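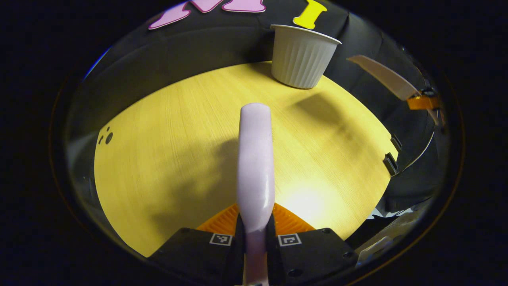 Haslam Community Kitchen – autumn progress report to the Irkinell Fund

Dear all,

I hope this finds you well, and thank you again for being so patient while I pulled the numbers together. We've had a busy old autumn. Since our last report we have served 321 hot lunches, and the Saturday cookery sessions are now full, with 33 people on the list and a few more asking after places in the new year.

The new oven was fitted in November, after a fair bit of to-ing and fro-ing with Gotent over the delivery, and it has made baking days so much easier! We had put aside £200 for the wiring and it came in just under, so I'd like to spend what's left on aprons if you're happy with that.

The one thing running behind is the recipe booklet. We have 3 chapters written and the soups still to do – everybody has a different view on lentils – but Anari have kindly held our printing slot until the spring.

Do come and have lunch with us if you're passing.

With warmest wishes,
Gemma Hebden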